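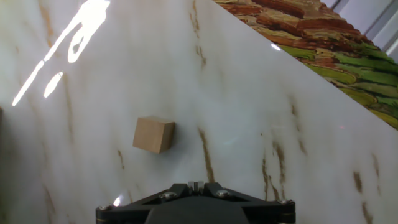 Make your own Soma cube from plain wooden blocks

I love this puzzle more than any other I own, and it's one of the easiest to make at home. You glue small wooden cubes together into seven odd little shapes, and then you try to fit all seven back into one big cube. There are 240 different ways to do it (not counting turning or flipping the whole thing), which sounds as if it ought to be easy. It isn't, at first, and then one evening it suddenly is!

You need no saw and no workshop. I do mine on the kitchen side on a Sunday morning and it's ready to play with by the evening.

What you'll need

27 plain wooden cubes, all the same size, plus a few spares
Wood glue (ordinary white PVA is fine, I use the Morkance one in the small bottle)
Fine sandpaper, 180 and 240 grit
A flat surface and some baking paper to cover it
A few elastic bands or a roll of masking tape
A damp cloth
Beeswax polish or food-safe oil, if you want a finish

Cubes with 20 mm sides are a good size for adult hands and give you a finished puzzle 60 mm across. I've made a set with 15 mm cubes and it was sweet to look at but fiddly to glue. For small children go bigger, 30 mm or more, and check that even your smallest piece is too large to swallow. Keep the spare cubes well away from little ones.

Step 1: Sort your cubes

Please don't skip this. Craft cubes are cut quickly and they vary, and a tiny difference gets three times worse when you put three in a row. Line them up in rows of three against a ruler and swap them about until every row comes out the same length. If one is clearly fat in one direction, put it back in the bag and use a spare.

While you're at it, look at the grain. You'll see that two of the faces on each cube show end grain, which is rougher and soaks up glue. Where you can, glue side grain to side grain. With these shapes you can't always manage it, so on end grain I put on a thin smear, let it sink in for a minute, then add a second coat and press.

Step 2: Sand lightly

Lay the 180 paper flat on the table and move the cube over it, keeping the cube level. Two or three strokes on each face, no more. You're taking off fluff, and if you get carried away you'll round the faces and the joints will gap. Leave the edges sharp for now. Brush off the dust.

Step 3: Lay out the seven pieces dry

Build all seven shapes on the baking paper with no glue at all and check them against this list.

V — three cubes in a corner. It's the only piece with three.
L — a row of three, with a fourth sticking out sideways from one end.
T — a row of three, with a fourth sticking out from the middle.
Z — two side by side, then two more side by side, shifted along by one. It lies flat.
Tripod — make a V, then put the fourth cube on top of the corner one.
Left twist — make a V, then put the fourth cube on top of one of the ends.
Right twist — the same again, but with the fourth cube on the other end.

The two twists are mirror images and you need one of each. Everybody makes two the same at least once (I've done it twice). Set both Vs down pointing the same way, stack one cube on the left end of the first and one on the right end of the second, and don't turn either of them until they're glued.

Step 4: Glue

Start with the flat pieces, V, L, T and Z. A thin, even layer on one face is plenty. Press the cubes together, give them a tiny wiggle so the glue grips, then line up the edges by pushing the piece into the corner of a box or against a square. Wipe off any squeeze-out straight away with the damp cloth, as dried glue will show up as pale patches when you oil the wood.

For the tripod and the twists, glue the V first and leave it half an hour before adding the top cube. Hold everything with masking tape or a loose elastic band. A tight band will pull the cubes out of line.

Leave the lot overnight if you can bear to. Most PVA will hold after an hour or two, but that's holding, and dropping it on a tiled floor is another matter.

Step 5: Test the fit

Now the fun bit. Put the big cube together and see where it sticks. If you haven't solved one before, try this order: place the Z, the twists and the tripod early on, while there's still lots of room, and save the L and the V for the end. The small V will go almost anywhere, so it's a great help to have it left over.

If a piece binds, find the face that's rubbing and give it a few strokes on the 240 paper, then try again. Go gently. A puzzle that slides together with a tiny bit of slack is much nicer than one you have to force.

Step 6: Soften and finish

Once it fits, take the sharpness off the outer edges with one light pass of the 240 paper. Rub in a thin coat of oil or beeswax, wait twenty minutes and buff it off. Don't use thick varnish, which builds up on the faces and makes the whole thing jam.

Playing with it

The cube is only the start. Try a sofa, a tower, a bridge or a long low wall, and draw your own shapes on squared paper for someone else to solve. My friend Ok-hee Chae can put the cube together in 63 seconds with the pieces tipped out in a heap, and I'm still nowhere near her. Keep the set in a drawstring bag or a snug little box, and store it somewhere dry so the wood doesn't swell.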